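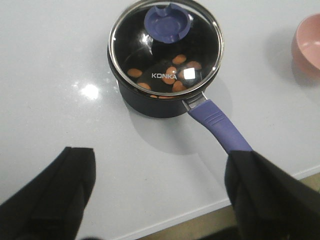 Small saucepan with its lid on and the orange pieces inside.

Section 7: Setting up the pan and bowl table

Of all the tables in the Dasia kitchen practice set, this is the one I get asked about most, and it's also my favorite to set up (please don't tell the cutlery table). You only need a few things for it: the small black saucepan with the glass lid, the pale pink bowl and the bag of orange pieces. If you've already done the laundry table in section 6, you'll find this one a breeze. Give yourself some 20 minutes the first time. After that you'll do it while the kettle boils.

A word on names before we start. The packing list calls the orange pieces "rounds", the lid sticker on the storage crate calls them "orange food", and Kamlesh Sachdeva's wall chart at Tapley calls them "carrots", so that's what half our groups call them too. They're all the same bag. I'm going to say "orange pieces" all the way through.

Before you start

Wipe the table down and let it dry. I like a plain white tabletop for this one – the black pan and the pink bowl both show up beautifully on it, and people who have trouble picking things out from a busy background do so much better. If your table has a pattern or a strong wood grain, throw a plain cloth over it, but tape the corners underneath or it'll travel with the pan.

Have a look at your lights as well. The glass lid picks up reflections from anything bright overhead, and a person sitting down can get a shiny patch right where they're trying to look. Sit in the chair yourself and check. Scooting the pan over a few inches usually fixes it.

CAUTION: The lid is glass with a metal rim. Check the edge all the way around with your eyes first, then with a folded dish towel, never with bare fingertips. If you find a chip, the lid goes in the broken box and you run the table without one until the spare comes.

CAUTION: The orange pieces are for the table only and don't get eaten. Say so out loud at the beginning of each group, even to people who've been before.

Setting up the pan

1. Put the saucepan on the table, a comfortable forearm's length from the front edge. Closer than that and elbows get in the way.

2. Turn the handle toward the person's stronger side if it's their first visit. You can switch it later on when they're warmed up.

3. Take the lid off by the purple knob and set it down flat beside the pan. Give the knob a little wiggle while you're there. If it turns, tighten it from the underside with your fingers and a coin.

4. Drop a small handful of orange pieces into the pan. You want them spread over the bottom in a single layer, so that each one can be seen through the glass without having to lift anything. Shake the pan gently if they bunch up.

5. Put the lid back on. It should sit level and stay quiet when you tap the rim. A lid that rocks is nearly always sitting on something, so lift it and look.

6. Turn the lid until the lettering reads the right way up from the chair. Ours says KONKA across the glass in white capitals. I started doing this just because crooked writing bugs me, but it's become a handy check: if the letters have moved, somebody's had the lid off.

Note: Your set may have come with a different brand of pan. Any small one with a see-through lid is fine. Darren Tindall ran this table for a whole June with a pan out of his own cupboard, and all he had to change was the label on the crate.

Setting up the bowl

7. Stand the pink bowl next to the pan with a hand's width between the two. It goes on the left for right-handers and on the right for left-handers.

8. Tip the rest of the orange pieces in and leave them how they land. Please don't arrange them! A heap with pieces lying over each other at all sorts of angles is exactly what we're after, and it asks much more of the fingers than the neat layer in the pan does.

9. If they've landed flat across the bottom, tilt the bowl and let them slide over to one side.
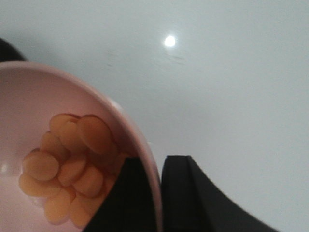
The piece on the top of the pile is the easy one, and it's a nice place to begin. People tend to go for it without being told. The ones tucked underneath are a whole different business, because you can't get a thumb and finger around an edge until you've nudged the neighbor out of the way. Don't jump in and help too fast. I used to, and Châu Bùi very kindly took me aside and told me to sit on my hands, which I have literally done ever since.

10. Sit down in the chair and try it all once yourself. Lid off, one piece from bowl to pan, lid on. If you had to stretch or lean, move things closer and try again.

Running the table

There are three ways to use it and you can go through them in any order you like.

Bowl to pan. The lid stays off to the side the whole time. The person moves the orange pieces one by one out of the bowl and into the saucepan. Fingers are fine, and so are the soft tongs from crate 2 if you'd like to make it harder.

Pan to bowl. Same thing backward, and trickier than it sounds! The wall of the pan is steeper to reach over, and a flat piece lying on a flat bottom is hard to get a nail under. Let people slide a piece up the side if they figure that out for themselves.

Lid on, lid off. One piece, then the lid goes on. Lid comes off, another piece. It's slow going and some people can't stand it, but Sheila Catterall's group in the back room asks for it by name, so there you go.

Change over whenever it feels right. I don't use a timer at this table and I'd rather you didn't either. The timer came in the box because Vusura puts one in every box.

If something isn't working

The bowl slides around. Put the square of grip mat under it. The mat lives flat in the lid of the crate, where everybody misses it.

Pieces stick together. They need a wash (see below) and a proper dry.

The lid is too noisy for somebody. Lay a folded dish towel beside the pan and park the lid on that. You can also leave it off altogether for that person and stick with bowl to pan.

The knob is hard to grip. Wrap a wide rubber band around it a couple of times. For very small hands, tilt the lid toward them so they can take hold of the rim and the knob together, with your own hand underneath.

Pieces have gone missing. Look under the bowl, in sleeves and in the fold of the cloth. A fresh bag is item 683 on the Jitudance order form. Order two, they're light and it's the same postage.

Packing up

1. Tip everything out of the pan and bowl into the mesh bag and swish it in warm soapy water. No dishwasher for the orange pieces.

2. Spread them on a towel to dry. Overnight is best. Jordan Whiteley uses a hair dryer on the cool setting when there's a second group coming in, and I've started copying him.

3. Wash the pan, lid and bowl as you would at home. Dry under the metal rim of the lid with a twisted corner of towel, water loves to hide in there.

4. Pack the bowl first, then the towel, then the pan with its lid upside down so the knob points into the pan. The bag of pieces fits in around it.

CAUTION: Don't stack the kettle from section 5 on top of this crate. We've lost a lid that way.

5. Fill in the card on the front of the crate with your initials and anything that's missing or running low. If you've changed the setup and it went well, write that down too – I read all of the cards, and the grip mat started out as a scribble on one of them.

Section last updated February 7, 2018. Section 8 covers the tray table, and you'll want the pink bowl again for that, so leave it out if you're going straight on.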